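工作笔记 2020年6月30日

今天继续做叠布的任务。先把上午的事情写下来，下午的另写，不然我晚上会混在一起。

上午到实验室以后，先重新做了手眼标定。上次标定以后，Yolanda Lorente 换过腕部相机的固定螺丝，我不放心。标定的残差和以前差不多，所以旧的参数文件我没有删，改名放在 Hadgu 文件夹里面，名字后面加了 old。请大家暂时用新的那个。

然后开始跑任务。任务还是那个最简单的：一块白布，随便放在桌上，机器要找到一个角，夹住，提起来，展开，对折一次，放下。对人来说这件事情几秒钟就做完，我母亲一边看电视一边做。对我们的机器，现在成功一次平均要2分钟，而且我说的“成功”标准很宽，只要两层边大概对齐就算。

我把上午的失败都看了一遍，最多的一种是找错角。布皱成一团的时候，一个鼓起来的圆边，从腕部相机看过去非常像一个角，模型对它的信心很高。夹爪过去夹住，提起来，才发现夹的是布的中间，整块布像一个袋子垂下去。然后程序以为自己抓到角了，继续做下一步，结果当然不好。 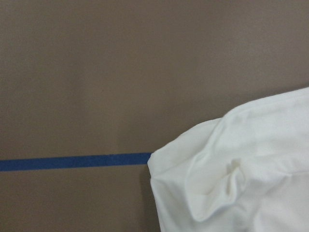

第二种失败是关于层数。布自己折回来的地方有两层，从上面看只有一条很浅的灰色的线。夹爪有时候夹一层，有时候夹两层，我们没有办法事先知道。Sumeya Assefa 建议提起来以后先轻轻抖一下，再用外部相机看轮廓。我觉得这个办法可以试，但是抖的动作对第四关节的负担不小，加速度要限制住。我先写一个慢的版本，她来调。

第三种比较小：白色的布曝光容易过头，里面的褶皱就看不见了。我把曝光降低了一档，褶皱清楚一些，可是桌面变得太暗，分割的结果在边缘有毛刺。现在用的是中间的一个值，不太满意，先这样。

数据方面，到昨天为止我们有1,000条遥操作的示范，其中叠布的几乎有400条。我以前觉得这个数量够了，现在不这样想。很多条示范的开始状态太整齐，是我们自己放布的时候手太客气。真正从洗衣机里拿出来的东西不会这么有礼貌。以后录的时候，请把布从高一点的地方丢下去，不要用手整理。

中午和 Zurko 公司的人通了电话。他们做洗衣店的设备，想知道什么时候可以把叠毛巾这一步交给机器。我的回答是：如果毛巾尺寸一样，颜色一样，送进来的时候已经是展开的，那么现在就可以，而且不需要我们，Stullis 那种传送带式的机器就够了。如果是一篮子乱的衣服，我不能答应日期。对方问十二月做一个演示行不行，我说演示可以，但是请不要写进合同。他听起来有一点失望。

我自己的看法，也许以后会改：擦桌子、搬箱子、把零件放进托盘，这些事情机器已经做得不坏，因为东西的形状不变，错了也容易看出来。布不一样，每次碰它，它就变成另外一个东西，上一秒的估计就没有用了。所以困难的地方不完全在手，也在于它不知道自己已经做错了。我们应该先教它停下来，放下，重新看一次。现在的策略里没有这个步骤，失败以后只会一直往前走。

和 Sumeya 讨论以后，决定加一个简单的检查：夹住提起5厘米，看下垂部分的形状，如果太对称，就当作夹到了中间，放下重来。这个规则很土，但是容易写。Yolanda 不太赞成，她认为应该让模型自己学，多录一些失败后恢复的示范就可以。我们说好两种都做，用同样的开始状态比较。

下午要做的：
写提起后的检查，先只在仿真里跑
问 Skotport 夹爪的软垫什么时候寄到，现在的2片边缘都磨了
把曝光的设置写进配置文件，不要再手动改
录新的示范，布要丢，不要放

还有一件小事，夹爪的气管在手腕转到最外面的时候会拉紧，我用扎带临时固定了一下，看到的人请不要剪掉。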